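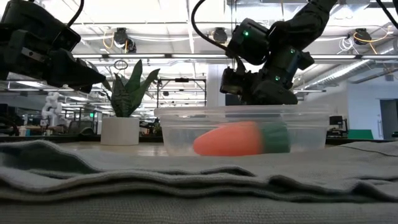 1/ The play food is getting sorted, a thread

OK so I finally started on the toy shelf. First thing into a see-through tub: the carrot! Orange, green top, lying on its side like it's at a spa. I'm going to post as I go because otherwise I will stop halfway and make a sandwich.

2/ Background for new people: my daughter has had the play kitchen since her second birthday and the food has slowly moved into the rest of the apartment. I stepped on a pea pod in the hallway at night in April and that was the end of my patience. Everything was living in one deep canvas bin from Fistanero. You know the kind, you dump the whole thing out to find one egg.

3/ Why a clear tub: she can't read labels yet. I tried labels. I tried little drawings on the labels (my drawing of a leek caused an argument). With the see-through plastic she can just look through the side and go "carrot!" and there's the carrot. It's a plain food storage tub, rectangular, we had a whole stack of them from when I thought I was going to be a soup person.

4/ Where did the soup plan go, asks Mohsin Jadoon in the replies. Mohsin, you ate the soup. You know where it went.

5/ The gray cloth folded up in front is the picnic blanket. Well, that's its job in this house, it's really just a big piece of gray-green fabric I got as an end of roll. It goes down on the floor, the food goes on top, and when we're done I'm supposed to fold it so it sits flat. You can see how that's going, it's all waves. I folded it twice and then decided I like the waves.

6/ Current sorting rules, subject to being overruled by a four-year-old:

Vegetables in one tub
Fruit in another
Anything that comes in slices and sticks together goes in the drawer
Cups and plates stay in the play kitchen
Tomato is a vegetable, I'm not doing this again

7/ A few people asked about the plant. Snake plant! It lives next to the tub now. It used to be on the bookcase at Soltus (old job, nice windows, terrible chairs) and it came home with me when I left. Some of the leaves go straight up and some of them curl over and do their own thing. I water it when I remember, so every 20 days or whenever my mother calls and asks about it. Please keep snake plants away from pets and small kids who chew things, they're not good to eat. Mine is past the chewing stage but I put it up on the table anyway.

8/ Break for lunch. Back. Found 6 plastic grapes in the rice cooker box, which is a box I have opened many times this year, so I don't know what to tell you. Also found the lid of the teapot, and a spoon from Nava's house, sorry Nava, it's a very nice spoon and I'll bring it over.

9/ Things I'd do differently:

Don't sort with the kid awake. She wants to play with each thing as it goes in, and then we have a restaurant for 10 minutes and I have to order. (I had the carrot. The carrot was $17.)

Do the tubs before the shelf. I cleared the shelf first, so for most of the morning we had no shelf and no tubs, just produce.

Leave the lids off. She can get in by herself and she puts stuff back by herself too, sometimes, when she's in the mood and there's a song about it.

10/ Stopping for today. Fruit tomorrow if I have it in me, and then there's the dress-up box, which I'm not ready to talk about. If you've got a good way to store play pizza, please tell me, the toppings are all loose and I keep finding the mushrooms in my shoes.

Adeel Farooqui

Last updated: 28 April 2020

20 shares · 17 comments

Get threads like this one in your inbox. Sign up for the Plikero newsletter. You can unsubscribe at any time.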